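Irstead, Run 271

The log for the Irstead build began in August with a fault in the left wrist. By 25 Nov 2020 it had 1,554 lines, and she had stopped writing down faults that cleared on a restart.

The task was one bouquet. Left arm, rose. Right arm, hydrangea. Greenery last. She had set the grip force for the rose at 32 on the controller's scale, a number with no unit, found by crushing stems at 400 and working down.
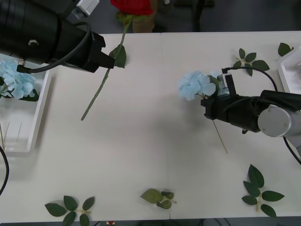
Run 271 held. Both arms reported position and waited for the next command. She checked the joint readings against the previous run and found a drift in the right wrist, small enough to leave alone.

The next command was the handoff. She had written it in the Ukbridge workshop over two evenings and tested it with the grippers empty. The comment above the function said only "slow." Her father had used the same word when he taught her to solder, and for years she had taken it as a complaint.

She cut the speed by half and saved the file. She read the function once more from the top. Then she put one hand on the stop button, pressed Enter with the other, and started a new line in the log.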